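FOR IMMEDIATE RELEASE
June 17, 2024

Grultora publishes its simulated can-handling examples, and asks buyers to keep their heads

Grultora today opened up Erdem, a set of 261 recorded examples of a simulated robot handling food cans on a kitchen worktop. The set is free to download, along with the notes kept by the people who steered the robot. Those notes make less cheerful reading than most of what has been sent out under the heading of kitchen robots this year, and we would like them read first.

We have seen a good many claims lately that a robot can be taught housework from a pile of simulated examples. Some of them may come true. We haven't yet seen one that we would put in front of a paying customer, and that includes our own. Erdem is a record of how the gathering is done and what it costs in time and patience. It doesn't come with a trained robot, and anyone who tells you the second follows easily from the first should be asked for the working.

The job in every example is a plain one. There is a can, there is a dark square mat on a white surface, and the robot has to get the can where the written instruction says it should go. A person wearing a headset and a pair of tracked gloves moves the simulated arms. The software, which we call Nerkton, stores the joint positions and the views as the person works. At the end of each attempt the operator marks it keep or discard, and a second person checks the mark without seeing the first.
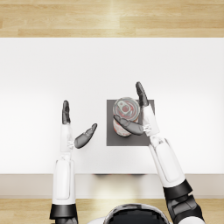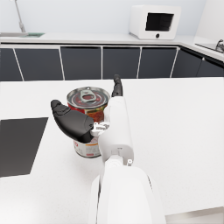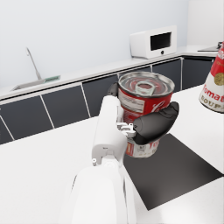

Nerkton views of can handling in the simulated kitchen.

Of 268 attempts put forward as good by the operators, seven were thrown out at the second check, leaving the 261 now published. That sounds like a tidy result. It hides the larger number that never got as far as being put forward, and we didn't keep a proper count of those until the last stretch of work. We should have done. The notes say so in several places, in stronger language than we would use in a press release.

"People see a hand close on a can and they think the hard part is over," said Costel Delić, who ran the recording sessions. "A simulated can is a very forgiving can. It weighs what you tell it to weigh. It has never been in a fridge. I'd be pleased if a system trained on this could do one can, in one real kitchen, on a bad day, and I won't say it can until I've watched it."

Delić's team spent 23 working days on the recordings. Much of the first week went on contact settings, the numbers that decide how a fingertip behaves when it meets metal. Set too stiff, the can jumped. Set too soft, the finger sank into the side of it and the attempt still scored as a success. Two early batches were scrapped for that fault, and a third was kept only after each recording in it was replayed by hand. We can't promise that every one of these has been found. If you come across one, please send us its number.

Grultora also wants to be plain about what is missing. Every recording in Erdem was made in the same simulated kitchen. The light hardly changes. There are no children in it, no pets, no post left on the worktop, no wet patches. The cans are whole and undented. A learning system fed on this and nothing else will learn that the world is clean and white with a dark square in it, and will be in for a shock. We have tried widening the range by changing surface colours automatically, and the trial results were mixed enough that we left those versions out.

There is the question of the operators, too. Each person has their own way of reaching for things, and it shows. One comes in from the side every time. Another stops before closing the hand, for reasons of her own, and a system trained mostly on her work would copy the stop without knowing what it was for. The notes give an operator code for each recording so that users can balance the set or leave someone out. The operators agreed to this and were paid by the hour, with no bonus for the number of attempts finished. An earlier trial with a bonus gave us faster recordings and worse ones.

The next step is a comparison with real hardware. Ivetti, which builds and runs test kitchens, will set up a worktop with a mat and ordinary shop-bought cans, and will run 100 trials with a system trained on Erdem. Ivetti's staff will do the scoring. Grultora will have no say in which trials count, and has agreed in writing that the figure will be published whatever it is. Results are due in November. Our own guess inside the company ranges from poor to fair, and the person who said fair has since asked to change it.

Until then we would ask reporters and buyers not to describe Erdem as proof that a robot can work in a home kitchen. It's a set of recordings. We think it is a careful one, and useful to people who want to compare training methods on the same material, or who are planning a collection of their own and would like to avoid our first week. Those thinking of spending money on the strength of it should wait for the trials.

Erdem may be used for research and teaching at no charge. Commercial use needs a written licence, and the fee for that will not be set before the Ivetti results are out. The download contains the recordings, the operator notes with names removed, the second-check marks and the contact settings used for each batch. The seven rejected recordings are in a separate folder. Several of them look fine on a first viewing, and we recommend watching those before the rest.

About Grultora
Grultora makes recording and replay software for robot training. The company doesn't make robots.

Press contact
Costel Delić, recording sessions, Grultora. Requests to watch a recording session can be sent through the press page. Visitors are welcome to try the gloves, and should allow an hour.

ENDS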